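¿Por qué se ven los colores? Un viaje con la luz

¿De qué color es una fresa a medianoche, con la luz apagada y la persiana bajada hasta el fondo? Piénsalo un momento antes de seguir leyendo. ¿Roja? ¿Negra? ¿De ninguno?

La pregunta parece una tontería y es de las buenas, de esas que han tenido a gente muy lista dándole vueltas durante siglos. Para contestarla hay que empezar por la luz, que es la verdadera protagonista de esta historia.

La luz blanca tiene un secreto

La luz del Sol nos parece blanca, pero dentro lleva escondidos todos los colores del arcoíris: rojo, naranja, amarillo, verde, azul, violeta y todos los que hay entre medias, que son muchísimos. Viajan juntos y tan mezclados que no los distinguimos. ¡Hasta que algo los separa!

Eso es lo que hacen las gotas de lluvia. Cuando un rayo de sol entra en una gota, se dobla un poquito. El violeta se dobla más que el rojo, así que cada color sale en una dirección algo distinta. Junta millones de gotas, ponte de espaldas al Sol y ahí lo tienes: el arcoíris.

También lo puedes ver en casa. Llena un vaso de agua, déjalo cerca de la ventana cuando entre el sol y busca una manchita de colores en el suelo o en la pared. A veces hay que mover el vaso un buen rato hasta que sale. A Araba Dogbe, que tiene un taller de ciencia para niños en Vukcombe, le gusta hacerlo en julio a primera hora de la mañana, con el sol todavía bajito y los rayos entrando de lado.

Las cosas se comen la luz

Ahora volvemos a la fresa, pero de día. La luz blanca le cae encima con todos sus colores dentro. La piel de la fresa se queda con casi todos (los científicos dicen que los absorbe) y deja escapar sobre todo el rojo, que rebota y llega hasta tus ojos. Por eso la ves roja. Una hoja de lechuga se queda con mucho rojo y mucho azul y devuelve más verde. Un limón devuelve rojo y verde a la vez, y nuestro cerebro, al recibir esos dos juntos, dice: ¡amarillo!

¿Te has fijado? El color que vemos es justo la parte de la luz que el objeto no se ha quedado.

Y dentro del ojo, ¿qué pasa?

Al fondo de cada ojo hay una especie de alfombra finísima que se llama retina. Está llena de células diminutas que reaccionan a la luz. Unas se llaman bastones y funcionan muy bien cuando hay poca luz, pero no distinguen colores. Otras se llaman conos, y casi todas las personas tenemos tres tipos: unos responden mejor a la luz azul, otros a la verde y otros a la que tira a roja.

Con esos tres tipos, el cerebro fabrica todos los tonos que conoces: el turquesa, el mostaza, el rosa chicle... ¡todos! Hay personas a las que les falta un tipo de cono o lo tienen un poco diferente, y confunden algunos colores, por ejemplo el rojo y el verde. Se llama daltonismo. Los perros solo tienen dos tipos de conos, y por eso una pelota roja en el césped les cuesta bastante más de encontrar que una azul. Las abejas ven la luz ultravioleta, y en algunas flores descubren dibujos que para nosotros son invisibles. ¡Qué envidia!

El blanco y el negro, los dos campeones
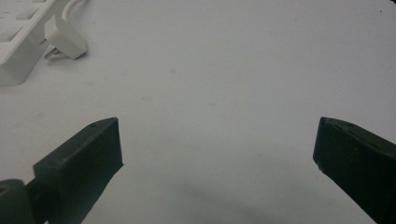 El blanco y el negro son los casos más extremos de todos. Una superficie blanca devuelve casi toda la luz que recibe, venga del color que venga, y una negra se queda con casi toda. Fíjate en las dos piezas negras y en la mesa blanca sobre la que asoman: las ilumina la misma luz, y ya ves qué diferencia. Además son negras mate, o sea, sin brillo, y en los bordes tienen roces grises, que son sitios que devuelven un poco más de luz que el resto. El gris es eso, un camino intermedio entre quedarse con todo y devolverlo todo.

Y la luz que se queda dentro no desaparece, se convierte en calor. Haz la prueba un día de sol:

Busca una cartulina blanca y otra negra, del mismo tamaño.
Ponlas al sol, una al lado de la otra, sobre el mismo suelo.
Espera 47 minutos (o el rato que dure tu programa favorito).
Toca las dos con la palma de la mano.

¿Cuál está más caliente? Mawuli Frimpong, un lector de Fodetti, nos escribió que en su patio ganó la negra las 2 veces que lo probó, y que su gato se tumbó encima de ella en la segunda.

Entonces, ¿y la fresa?

A oscuras del todo no hay luz que rebote, así que a tus ojos no les llega nada y no ves ningún color. La piel de la fresa sigue siendo igual que antes, preparada para devolver el rojo en cuanto alguien encienda la lámpara. ¿Es roja entonces, o no lo es? Pregúntalo esta noche en la cena, a ver qué contestan en tu casa.

Palabras para recordar

Absorber: quedarse con la luz.
Reflejar: devolver la luz, hacer que rebote.
Retina: la capa del fondo del ojo donde están los conos y los bastones.
Mate: que no brilla.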